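Call for Participants: Shared Meals and Household Routine Study

The Bornley Center for Household Research invites adults living in the Wakano district to take part in a study of how people who live together plan, prepare and share their evening meals. Applications are open through 4/18/20.

The study follows an earlier survey to which 451 households responded. Many of them reported that the evening meal had moved later in the day, and that the person who cooked was often not the person who had shopped. The Center now wishes to examine these patterns in greater detail.

Participants will keep a written meal diary for 21 days and attend two interviews, each lasting 33 minutes. The diary asks what was eaten, who prepared it, who was present and when the meal began. Entries may be brief – a few lines each evening will be enough. Diaries are supplied in English and Korean. 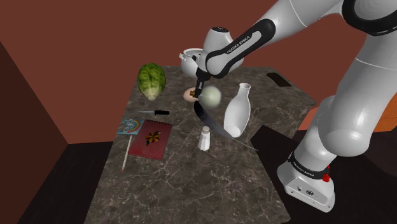 Ha-neul Yook writes that the diary took less time than expected, but that the entries for evenings spent eating alone were the hardest to complete, and asks that future applicants be told these count as much as any other. The Center confirms that they do. Meals eaten alone, skipped or bought ready-made should all be recorded.

Applicants must be 18 or older, must have lived at their present address since March or earlier, and must share it with at least one other person. Only one member of each household may enroll. Cooking skill is not considered in selection. Persons employed by Turico, which prints and distributes the diaries, are not eligible.

Participants who return a completed diary and attend both interviews will receive a grocery voucher. Names and addresses are stored separately from diary entries – no household will be identified in any published report. Participants may withdraw at any time without giving a reason.

To apply, send a short letter stating your age, the number of people in your household and the language you prefer to Gyu-bin Tak, Study Office, Room 728, Bornley Center for Household Research. Selected applicants will be notified in writing.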